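Print this page | E-mail this page

7 Sep 2025
By the Matari media desk

We're opening our second Fankhauser repair shop in June, and I couldn't be happier! My favourite part is the free bike tune-up night (bring the kids, bring the neighbours). We fixed over 125 bikes at the last one, and this time we'll have 15 stands going, plus a hot drink for anyone waiting. Tune-ups run for 3 hours from 6 pm. Zoltura is lending us the tools and Vullix is printing the flyers, so a big thank you to both. Book at the front counter or just roll up.
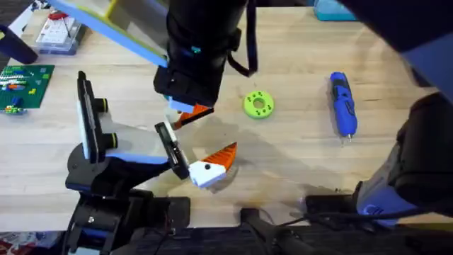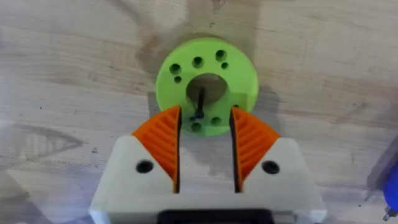

Orange ridged fingertips over a light wooden tabletop, in both photos.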